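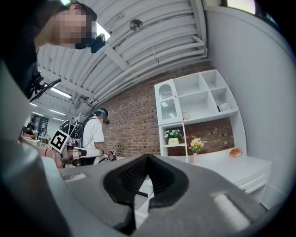 Ticket 704
Status: open, waiting on vendor
Priority: 2
Site: Malluneck, upstairs office
Opened: Feb 3, 2024

Problem: heating zone upstairs drops out overnight. Thermostat (Abella, the wall one with the dial) shows a call for heat but the zone valve stays shut. Downstairs fine. Boiler fine, pressure steady. Fault code 5 on the Basell controller when we get in, clears if you cycle the power, back again by next morning.

Log

07:50 Upstairs freezing again. Code 5. Power cycled at the breaker, valve opened in a minute or so, rads warming. Left it.

09:15 Looked up code 5. Manual says "zone feedback missing". Could be end switch in the valve, could be wiring, could be the board. Not much help.

09:40 Pulled cover off the valve. Manual lever moves freely, no grinding. No sign of water in the head. Wiggled the end switch wires, nothing changed. Terminals snug.

10:20 Swapped upstairs and downstairs leads at the controller. If the fault moves it's the valve or the cable, if it stays put it's the board. Labelled both with masking tape, please DON'T peel it off until this is closed.

11:05 Someone asked if it's just the schedule. Checked. Night setback is set the same for both zones, hasn't been touched since October when the clocks stuff was sorted. Not the schedule.

13:30 Thermostat batteries replaced anyway. Old ones tested ok so doubt it matters.

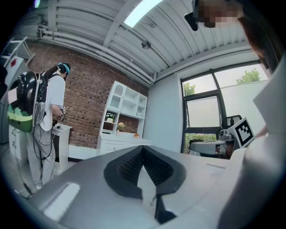 14:10 Ran a temporary cable from the controller to the upstairs valve, along the baseboard and up the stairwell. Taped down on the treads, watch your feet. Original cable disconnected both ends and capped. Continuity on the old one is good when it's sitting still, but I got a flicker when I pushed on it where it goes through the floor. Might be nicked. Might be me leaning on the probe.

15:00 Called Ratel, they did the install. On hold forever. They want the controller serial and a photo of the wiring before they'll book anyone. Sent both. They say the board is still under warrenty if the seal is intact. It is.

16:25 Forced a setback cycle, down then back up to 67. Valve opened both times, no code. Doesn't prove a lot, it's only ever failed overnight.

Leaving it like this til morning. Leads still swapped, temp cable still in. Space heater is in the supply closet if the zone drops out again, plug it straight into the wall and not the power bar, it trips it.

To do
- check controller first thing, write down the code AND which zone before cycling power
- if downstairs is cold instead: leave leads alone and add a note on here
- if clean two nights in a row, swap the leads back with temp cable still on
- chase Ratel re warranty visit, quote this ticket number
- get a price on proper replacment cable, the run through the floor looks like a pain

Do not close yet.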